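Section 4. First Grip Tests at the Table

Do this section after the jaw travel has been set in Section 3. You need both Flestetti hand grippers and a table you can reach from two sides. The test does not need a finished workshop. A kitchen or dining table works.

1. Put a cloth on the table.

2. Set out the test items. Include fruit of different sizes, something round and flat, and an open tin or box to place things in. Leave enough room between items for both fingers to pass.

3. Turn on the recorder and wait 10 seconds before you touch anything.

4. Open the jaws fully. Bring the pads down on either side of the item, then close slowly until both pads touch.

5. Lift the item a hand's width and hold it for 15 seconds. Watch for tilt. A round, flat item should be gripped across its widest part.

6. Lower the item until it is just over the tin or the cloth, then open the jaws.

7. Repeat with the second gripper, then with both together. 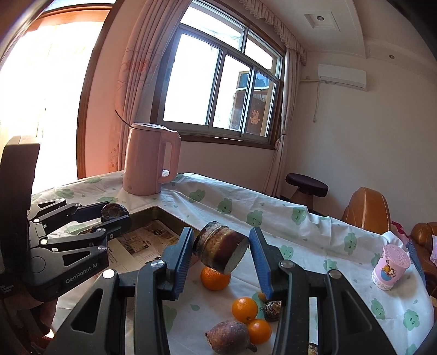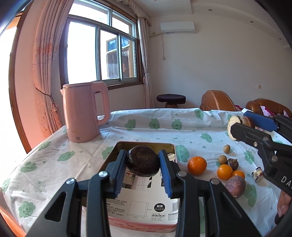
Both grippers in use on the cloth with round items and fruit.

Note: Ginette Cormier wrote in after the May revision that step 4 goes too fast for baked goods. She closes the jaws in two stages, stopping at first contact, and says her crumb problem went away once she did. She also wipes the pads after every 10 lifts. Either habit is fine with the standard spring. With the Joltov spring, use the two-stage close for anything soft.

8. If an item slips, check the pads for oil or sugar. Clean them with a damp cloth and let them dry before the next lift.

9. If an item tilts the same way every time, one finger is leading. Go back to Section 3 and reset the linkage screws.

CAUTION: Keep your free hand away from the linkage arms while the jaws are moving. The arms can pinch.

CAUTION: Do not lift glass, knives or anything containing hot liquid during these tests.

Save the recording before you switch off. Section 5 covers matching the left and right files.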